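Home Organization, Level 1
Handout 3: Sorting by category

Prepared by Ankica Vasić for the evening group, February

Last time we spoke about folding and shelves. Now we come to sorting, which many students find too easy, and then they make mistakes at home. Please bring this handout also to the practice hour.

1. The sorting place

Choose a flat surface at the height of your hips and take away everything which does not belong to the exercise. A desk beside the washer and dryer is good enough, if you have woven baskets to put on it.
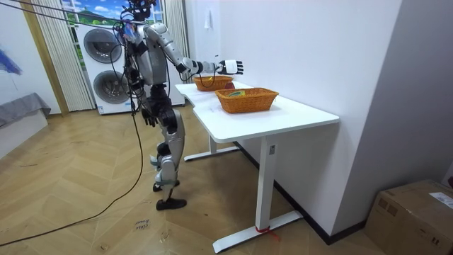
2. The label comes first

Write the label before you touch any object. One word is sufficient, in plural, with small letters: "fruits", "socks", "papers". Lay the sheet flat in front of the basket, on the side where you stand, so that you read it without turning the head. Hrvoje Begović wrote in his homework "things for kitchen", and this label was too wide – half of the apartment came into it. 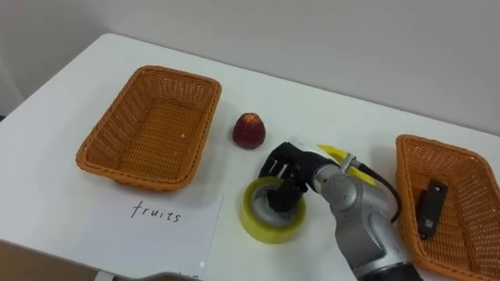

Placing the items

Take one item at a time. Say the category, then put the item in. A long or curved item should go along the basket, with both ends inside the rim. If one end stays over the rim, the next item will push it out.

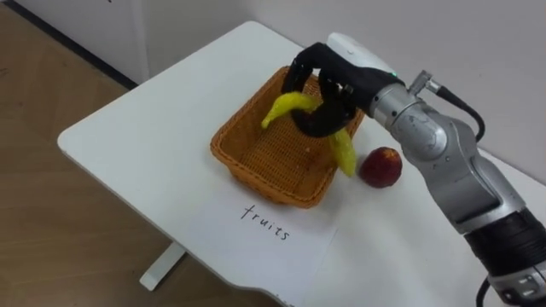 Beginners often throw from a distance to save time. In the Ratitz exercise (25 mixed items, 15 minutes) this is counted as a mistake, even when the item arrives in the correct basket. Put it down, open the hand, and only then look for the next one.

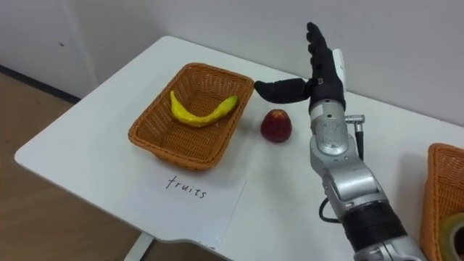

The waiting item is a term which we will use until the end of the course. It means an item that has a category already but is not yet in its basket. The red fruit standing to the right of the basket is a waiting item: the sheet says "fruits", the banana lies inside, and the red one is still on the table. A waiting item must stay near its own basket and never on the label.

Homework

Sort one drawer with two labels. Write down every waiting item and where you kept it. Saodah Rondonuwu collects the sheets before the practice hour.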